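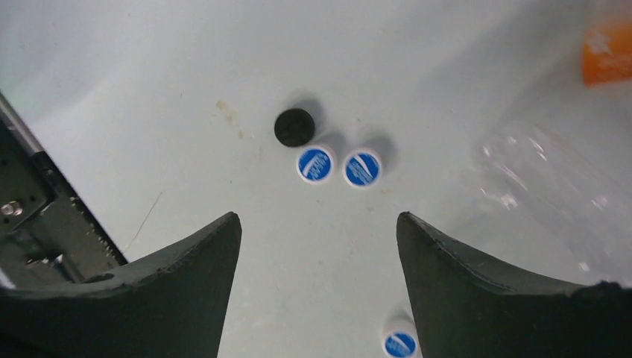

wrist cam, cap tray, fingers open

capwrangler (thread starter)
So this is our sorting station for the February open house. I'm with the student robotics club at Drenurby, and our project is a cap sorter -- arm goes down, grabs a bottle cap, drops it in the right cup by color. Easy, right?

Black cap, pretty good. The white ones with the blue tops are killing us. When two of them sit side by side like that, the arm goes for the middle and comes up with both or neither. We logged 475 tries on the white ones and I'm too embarrassed to post how many were clean. Any ideas before I let Annatjie rewrite the whole vision part again?

momport_mo
What are you using to find the caps? If it's plain color blobs then two blue circles that close together are going to turn into one fat blue blob. We had this at Joubert last year with poker chips. Try splitting on the circle edges, or pick up whichever cap has the most open space next to it first.

hendrik_g
I don't think it's vision at all. Look at how wide those fingers are! Those are big curved paddles and you want them to slide in between two caps that are next to each other. No code fixes that. Print something skinny for the tips.

capwrangler
@momport_mo yes, color blobs, you got me. The open space idea is nice, I can probably do that tonight.

@hendrik_g ok but the paddles are the only thing that picks up our crumpled bags, and bags are in the rules. So skinny tips would fix one thing and wreck another.

nosi_builds
Speaking of bags, how are you dealing with the clear one on the right? All those bright wrinkles would drive my threshold nuts. We gave up and put a light off to the side, way lower than you'd think, and got far fewer false hits. Also the edges of your fingers look kinda chewed, might be worth swapping those before the open house.

hendrik_g
Rules or no rules, I'd still go skinny. You lose a few bags, you gain all the caps. Do the math on the points.

momport_mo
Hard disagree. Bags are worth way more in ours, and everybody skips them.

Henryk B.
Coach here (different club). Has anyone suggested just nudging? Close the fingers, push the pair apart a bit, look again, then grab. Costs you 2 seconds. My kids were at it until 13th January before they'd even try it, they thought it was cheating -- it isn't, I asked.

capwrangler
Oh I love that. I was so stuck on grabbing I never thought about pushing. And nosi, the brown blotch on the tray has been coming up as a "cap" too, so that's another one for the list. Khanyisile wants to scrub it, I want to fix the size filter, so we're arguing about that now.

nosi_builds
Scrub it AND fix the filter lol

capwrangler
Update: did the nudge thing, quick and dirty. 27 tries on a touching pair, 2 misses. Both misses were when a cap ended up against the bag. Going to try the low light next, will post the code when it's less ugly.

hendrik_g
Fine. Still printing you skinny tips though, pm me the mount size.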